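Two Grippers, One Yellow Cup: my simulation project report
Chathurika Ekanayake, August 22, 2023 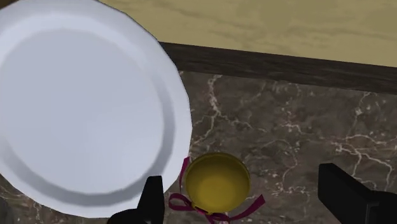 Fig. 1. Wrist view in the simulator, fingers open on either side of the cup, plate at upper left.

So my project was meant to be a straight comparison of two gripper models on the same simulated arm, and it mostly was, once I'd stopped fiddling with the countertop textures (I went with the brown marble in the end, no regrets). The two models were the Fidgate, which has two blocky fingers that close in parallel, and the Cleline, which has softer curved ones. Everything else stayed the same: same arm, same controller, same cup with the ribbon round it.

I ran 200 tries with each gripper. The cup got moved a little before every try, and sometimes it ended up really close to the plate, like in Fig. 1. Those were the ones I learned most from! With the Fidgate the left finger has to come down over the rim of the plate, and if my approach height was even slightly low it clipped the plate and shoved it along. I fixed that by raising the approach by 6 mm, and then had to go back and redo the whole first batch, which took me most of a weekend.

The Cleline was kinder to the plate but slower to settle. It also let the cup tilt as it lifted, and I still don't fully know why. My best guess is the friction setting I copied over from the Chowdhury notes, which were written for a much heavier object.

Over both grippers I got 305 clean lifts. The Fidgate had the bigger share of them, though its lead shrank a lot when the cup was near the plate.

The ribbon caused more bother than the cup did. I'd modelled it as stiff, so the bow and tails don't bend when a finger touches them, they just push back. I threw out 20 early tries over this and started again with contact on the ribbon switched off (cheating a bit, I know, and my supervisor said so too).

If I get more time on the Arkitz machine in January I'd like to switch ribbon contact back on with a proper soft model, and try a second camera mounted off to the side. Judging finger height from the wrist view alone is hard work.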